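Reading time: 4 min

Plandska Handball Association
Posts in this thread, 13 Jul 2001

1/ The Association wishes to inform clubs, members, and supporters of the arrangements for the coming handball season. The posts below cover fixtures, broadcasts, live scores, and tickets. Clubs are asked to pass the information on to their team managers.

2/ The league will again be played in two groups, with home and away matches. Eighty-five matches are scheduled in all, including the playoffs and the cup final. The full list has been sent to club secretaries by mail and may be read at the Association office in Brustisbridge during office hours.

3/ Start times have changed for evening matches. Weekday games will begin a half hour earlier than last season. The change was requested by clubs whose players have a long trip home, and it was approved at the general meeting in May. Weekend start times stay as they were.

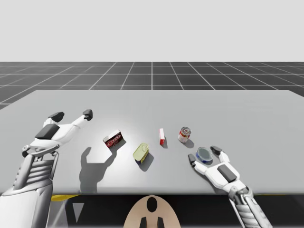

4/ LIVE SCORES
The live score service will cover every match in both groups. Scores are phoned in by the timekeeper's table at each goal, each time-out, and at the end of each half. Supporters should expect a short delay between the goal and the updated score. The result shown during a match is provisional. The official result is the one on the signed match sheet.

5/ Home clubs must provide a working telephone line at the timekeeper's table. A mobile telephone may be used as a second line but may not replace the first. Several halls, including the one at Lau, had poor reception last season, and scores from two matches there were not posted until the following morning.

6/ If a line fails during play, the timekeeper should carry on with the paper sheet and report the score at the next break. The match is not to be stopped for this purpose.

7/ BROADCASTS
Meletti will carry selected matches on its regional channel. The agreement covers one league match per round, both semifinals, and the final. The choice of match will be announced two weeks ahead. Clubs chosen for broadcast may be asked to move the start time by up to one hour and are expected to agree unless the hall is already booked.

8/ Radio coverage is not part of the agreement. Local stations wishing to report from a hall should write to the home club, which may give or refuse permission. No fee may be charged to stations for this. 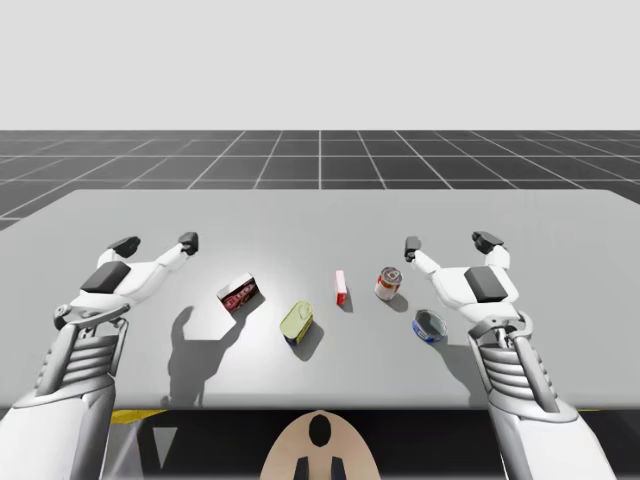

9/ Goalkeeper training will receive more attention this year, following requests from the youth coaches. Four regional sessions are planned, and each club may send two goalkeepers and one coach. The first session deals with the basic ready position. Both arms are held forward, the hands are open with the fingers raised and spread apart, and the weight rests on the front of the feet. Coaches should correct low hands early, before the habit sets in. Later sessions will deal with shots from the wing, seven-meter throws, and the long pass to start a fast break.

10/ Places at the sessions are free of charge. Names should reach the office in writing, together with each player's year of birth. Players must bring their own indoor shoes. Balls will be supplied.

11/ TICKETS
Single tickets for league matches are sold by the home club at the door. Season tickets are sold by the clubs only and are valid for home league matches. They do not cover the playoffs.

12/ Tickets for the cup final will be sold through the Association. The final will be played at the Brustisbridge sports hall, which holds 3351 spectators for handball. Of these places, 686 are set aside for each finalist club and will be released for general sale if they are not claimed within ten days of the semifinals.

13/ Spectators who need step-free seating should contact the office before buying a ticket. Places are on the north side of the hall, next to the main doors, and a companion is admitted without charge.

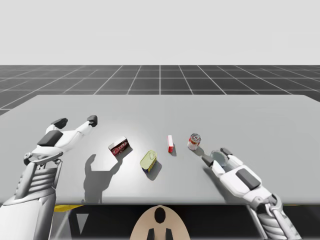
14/ Unclaimed tickets will be on sale at the hall from noon on the day of the final. Payment at the hall is in cash only. Tickets cannot be exchanged, and refunds will be made only if the match is called off before the start of play.

15/ REFEREES
The number of active referees remains low. Clubs that enter more than two teams are reminded that they must name at least one trained referee. A club that cannot do so should write to the Association and explain what steps it is taking. The beginners' course runs over two weekends and ends with a written test and one supervised match.

16/ Travel claims from last season that have not yet been sent in should be submitted without further delay. Claims must show the match number, the distance driven, and the referee's signature. Claims without a match number will be returned.

17/ Corrections to the fixture list should be sent by the home club, after agreement with the visiting club. Requests made by telephone will not be accepted. Changes that have been approved will be posted in this thread and added to the live score pages before the round in question.

Contact the office | © Plandska Handball Association | Back to top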